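Guía de puesta en marcha: planificación de movimiento con herramienta acoplada en el simulador Hirow

Última revisión: 28 de noviembre de 2022. Responsable del documento: Ewurabena Quaye. Revisión técnica: Selorm Zakaria.

Objeto

La presente guía describe el procedimiento para configurar, en el entorno simulado Hirow, un robot de dos brazos que aproxima una herramienta de mano al frente de un mueble. Se dirige al personal que ya dispone de acceso al planificador Prallance y ha completado la instalación básica.

Requisitos previos

Antes de comenzar, compruebe que el servicio de escena responde en el puerto 3498 y que el perfil del robot incluye ambos brazos. Las versiones del planificador y del simulador deben pertenecer a la misma rama; en caso contrario, el sistema rechaza la conexión sin mostrar un mensaje claro.

Paso 1. Cargar la escena

Abra el gestor de escenas y seleccione el dormitorio de pruebas. Espere a que finalice la carga de las mallas de colisión — el indicador de estado pasa a verde — y guarde una copia local con un nombre propio. No modifique la escena original, que comparten todos los equipos.

Paso 2. Declarar la herramienta

La herramienta debe registrarse como cuerpo acoplado a la pinza izquierda. Indique el marco de referencia en la punta y no en la empuñadura. Si se omite este ajuste, el planificador calcula la distancia desde la pinza y la punta penetra en la superficie del cajón. A continuación, añada los enlaces de la pinza a la lista de contactos permitidos.

Paso 3. Definir la pose de aproximación

Seleccione como objetivo el frente del cajón rosa. Fije el parámetro de separación en 2 milímetros y el tiempo máximo de planificación en 2000 milisegundos. El brazo derecho se mantiene en la configuración de espera, con la pinza abierta.

Paso 4. Planificar y verificar

Ejecute la planificación y revise la trayectoria en el visor antes de enviarla al controlador. Desde la vista del robot deben distinguirse con claridad la punta de la herramienta y el cajón objetivo.

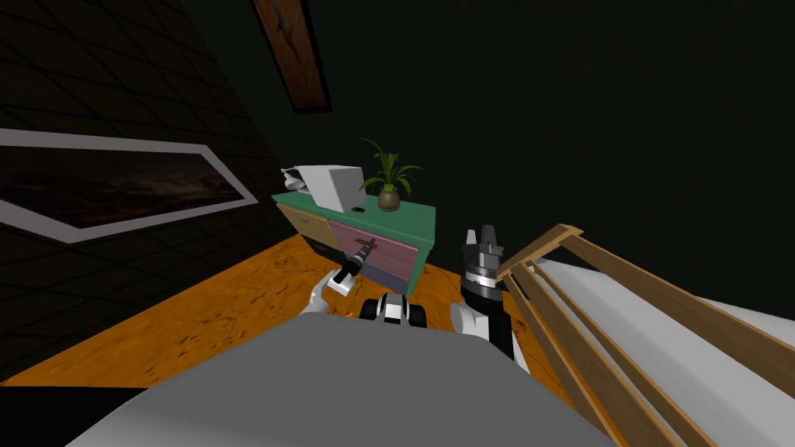 Figura 1. Vista simulada de la aproximación: herramienta en la pinza izquierda, con la punta junto al cajón rosa.

Si la trayectoria cruza el volumen de los objetos apoyados sobre la cómoda, como la planta, aumente el margen de colisión y repita el cálculo. Los objetos pequeños pueden simplificarse mediante cajas envolventes; para las hojas se recomienda conservar la malla.

Incidencias frecuentes

Error 59: el marco de la punta no está publicado. Repita el paso 2 y reinicie el servicio de escena.

Oscilación al final del recorrido: reduzca la ganancia del controlador cartesiano antes de modificar la pose.

Las consultas sobre el planificador se dirigirán a Fuseini Lamptey; las relativas a los modelos de escena, a Obed Frimpong. La próxima revisión de esta guía está prevista para diciembre.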